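Fjeld sorting station, one season in a linen and towel room
Reviewed by Liv Hägglund

I run the back room of a small commercial laundry in Haltusham. We handle kitchen cloths, napkins and towels for restaurants and a couple of guest houses, and since October we have had a Fjeld sorting station on the clean side. This review covers what it does well, what it does badly, and what happened to the jobs of the people who work next to it.

What we bought

The Fjeld is a fixed arm over a table, with a two-finger gripper, a control box under the table and a screen on a bracket. It picks clean cloths out of a pile one at a time, holds each one up to read it, and drops it in the basket for that customer. It does not fold. Folding is still done by hand at the next table, or on the Saltetti press if the piece is flat enough.

We also looked at the Tistia, which is faster on paper but needs its own feed conveyor. We do not have the floor space. The Fjeld went in where our old sorting bench stood, and the only building work was a new outlet.

Setup

The installer was here for 3 days. The first went to leveling the table and bolting things down. The rest was teaching, meaning that our own people showed the system how each type of cloth should be picked up. This is done with a hand-held version of the gripper. You hold it, pick up a cloth with it, move it to the basket and let go, over and over. The manual asks for 100 pickups per type of cloth. That takes most of a shift, and your wrist will know it. Two people trading off is the right way to do it, and I wish the manual said so on the first page.

The hand-held gripper is well balanced but the trigger is stiff. People with smaller hands found it tiring. Fjeld sells a softer spring as an extra. It should be in the box.

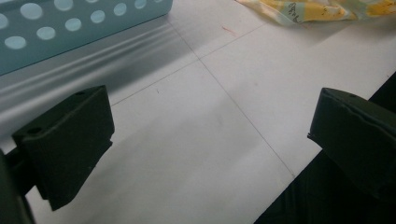 Can it tell a stained cloth from a clean one?
Only if the stain is large and dark. Pale marks, grease shadows and small spots get through, so a person still has to look at every piece before it is folded.

That last point matters more than the sales sheet suggests. We had planned to move the stain check to the station and take it off the folding table. We tried it for two weeks and had napkins coming back from a restaurant, so the check went back to the folders, where it had been before.

Daily use

On a normal shift the station sorts more than 2,000 pieces. A good sorter can beat that for an hour or two, but not through to the end of the afternoon. Plain napkins and square towels are no trouble. Aprons with long strings are bad. The strings catch on whatever is underneath and two or three pieces come up together, and then the arm stops and waits for someone to press the button. We now pull aprons out by hand before the pile goes on the table.

Patterned cloths were slow at first. After a second round of teaching they were fine. If your customers change their linens often, plan for this, as every new pattern we have added has needed some work with the hand gripper.

Cleaning is easy. Lint collects on the fingers and under the table edge, and a soft brush takes care of it. The screen menus are less good. The setting you need most, which basket goes with which customer, is 4 levels down and goes back to the start page if you wait too long.

Noise is low. You can talk next to it in a normal voice, which you cannot do next to the press.

What changed for the staff

We had three people sorting before. Nobody was let go, and I told them that before the order was signed. One now runs the station and does the teaching when new pieces come in. She got a raise for it, as it is a different job with more to keep track of. The other two moved to folding and packing, where we were always behind.

The gain is mostly in shoulders and backs. Sorting meant reaching across a wide bench all day, and we had regular sick leave from it. There has been less since the station went in, though one season is too short to be sure.

The loss is that sorting used to be done by people standing together. The operator now spends long stretches on her own, and she said so early on. We rotate her to the folding table after lunch and train a second person in the mornings. That has helped, and it means we are covered when one of them is out.

The pace is also different. The station does not slow down late in the shift, so the baskets keep filling whether the folders are ready or not. We had some bad afternoons before we set a limit on how much goes on the table after 2 p.m. The limit is a sheet of paper taped to the control box. The software has no setting for it, and I have asked Fjeld to add one.

Support

Phone support is good in the morning and hard to reach after that. We had one failed cable, replaced under warranty, with two days of hand sorting in between. Keep your old bench if you can store it.

Would I buy it again

Yes, for flat goods and steady customers. A laundry that handles mostly aprons, uniforms or odd shapes should wait for a later version. Get the softer trigger spring when you order, and pay for the extra teaching day if it is offered.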